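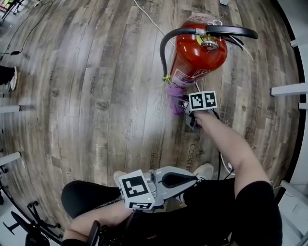 By the Home Pages desk
February | 4 min read | 14 comments | Share

My grandmother dusted her fire extinguisher every Saturday, right after the piano, and for years I thought this was the funniest thing in her whole house. Now I have one of my own, a red Koller that cost me more than my toaster, and I've become exactly the same (she would be delighted).

It started when I moved into the old Wulness building, where an extinguisher had hung by the back stairs so long that the dust on its shoulders had gone sticky with cooking grease. I took it down, sat on the floor with it and a soft cloth, and lost most of a Saturday morning. 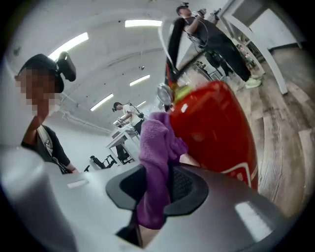 A microfiber cloth, barely damp, does nearly all of it. Go easy around the valve and leave the pin alone! I like to start at the neck and work down, going lightly over the label so the printing stays readable, and while I'm there I look at the gauge and run a finger along the hose for cracks.

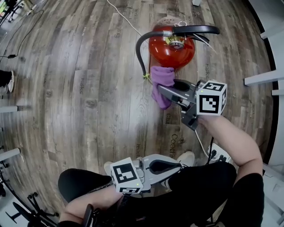
Tetard wrote to us that the hose is where the spiders move in, and that a quick look into the open end every month is time well spent.

I've taken that to heart. I've also given up the spray polish I used to love, which left a film that grabbed every bit of lint in the hallway. 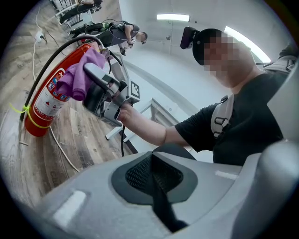
Then back on its bracket it goes, label facing out, and I stand there admiring it for longer than I'd care to admit.

Shares 311 | Comments 20

Related
The Rarach kettle, ten years on
Cleaning a stair rail the slow way
What lives behind the fridge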